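Support > Phones > Brernel 8 > Calls & network

Brernel 8 loses mobile data after every call, moved from another carrier to Esedow

posted by halfbars, December 29, 2018

OK so. Bought a used Brernel 8 from a stall at Bashir market, unlocked, sold as working on any carrier. Moved my number over to Esedow. Calls fine, texts fine, data fine. Until I make or get a call. Then the data icon vanishes when I hang up and stays gone. Sometimes comes back by itself, sometimes I have to flip airplane mode on and off. Full bars the whole time!

Tried already: restart, new SIM from the Esedow store, took the case off (someone on chat told me to, whatever), reset network settings. The reset helped for one evening and then it was back to the same thing.

Wi-Fi is perfect. Old phone with the same SIM is perfect, so it isn't my area and it isn't the account, I think. The phone's still got the old carrier's boot logo and a couple of their apps I can't remove. Does that matter? Store guy said no. Chat said "maybe."

I don't want to send it back, the price was good and the screen is really nice. But I use it for directions, and losing the map every time my sister calls is making me nuts. Is there a setting I'm missing? Please no "buy a new phone" answers.

dropcall_dan_not

Had this. Turn off LTE. Settings, network, pick the 3G one. Works every time. Slower but who cares, maps don't need much.

Also check your not on some cheap plan that cuts data during calls, they do that.

halfbars

Thanks but 3G only is really bad where I live, pages time out. Keeping it as a backup. Plan is the regular one, I asked.

tinroof_wireless

Ignore the 3G thing unless you're desperate. Pretty sure I know what this is. Typing this on a break so sorry for the mess.

The boot logo does matter. Unlocked only means it accepts another carrier's SIM. It doesn't mean the software on it is the generic one. Yours is running the old carrier's build, and that build has the old carrier's settings for voice over LTE. On Esedow it can't find what it expects, so when a call comes in the phone drops down to the older network to take it. Normal, lots of phones do that. What's supposed to happen next is that it climbs back up when you hang up. Carrier builds on the Brernel 8 are bad at that step. It sits there thinking it's still busy with the call.

Easy way to check. Watch the icon while you're on a call. If LTE changes to 3G or H or nothing the second it starts ringing, it's the fallback. If it stays LTE all through the call and then dies after, then I'm wrong and you can skip the rest of this.

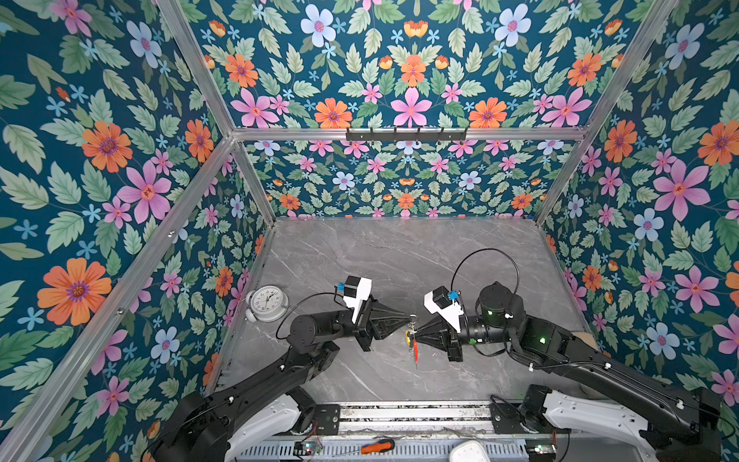

1000 words

Things to try, easiest first.

Look at the APN. Settings, network, access point names. You'll probably see a leftover entry from the old carrier plus one for Esedow. Delete the old one. If it won't let you delete it (grayed out on some builds) then make a new Esedow one by hand from the page on their site, and select it. Look at the line called APN type. The auto one often leaves it blank. Ask Esedow what they want there and type it exactly, no spaces after the commas. I had a space in mine and lost a whole evening to it.

Then restart. Not airplane mode, a real restart.

Next, call Esedow and ask if voice over LTE is switched on for your line. Not chat, chat just reads you the case-off script. They can see it on their end. Also ask if the phone is on their approved list for it. If it's not on the list then turning it on for the line won't do anything, but you'll at least know.

If none of that sticks — generic firmware. Brernel has it for the 8, and the Sisden tool loads it over USB. This wipes the phone!! Back up your photos first, and your texts if you care about them. Check the exact model number under the About screen before you pick a file, there are 2 versions of the 8 and they look the same from outside. The wrong file can leave you with no signal at all, and then you really do need a new phone. Charge it all the way first, use a decent cable, don't touch it while it runs.

Once it's done the old logo should be gone and so should the junk apps. Put in the SIM, let it sit a few minutes, then make a test call and hang up and see.

If you don't want to flash it, there are apps that toggle the radio for you after each call. Kind of ugly, and some of them want way too many permissions. I'd do the APN and the phone call to Esedow first anyway.

halfbars

OK icon goes to H as soon as it rings!! So it is that. There was an old APN in there too, deleted it, and the type line was blank like you said. Made three test calls after, data came back on its own for all of them, takes a few seconds but it comes back. Going to leave it a week before I mess with the Sisden thing. Esedow had me on hold forever so haven't got the other part done yet

quietmodem

Same phone, same carrier, mine was none of this. SIM tray was bent. Data would go whenever I picked the phone up to talk and I blamed the calls for ages. Probably not the case for you if the icon changes before you touch it, but for anybody else reading — leave it flat on the desk, call it from another phone, answer on speaker. If data survives that, check the tray. New one was cheap.

Also does anyone know if the update from September fixes the fallback on carrier builds? Mine says up to date but it clearly isnt.

tinroof_wireless

Generic builds got it. Carrier ones depend on the carrier pushing it, and if you've left them don't hold your breath. With their SIM out it may never even check.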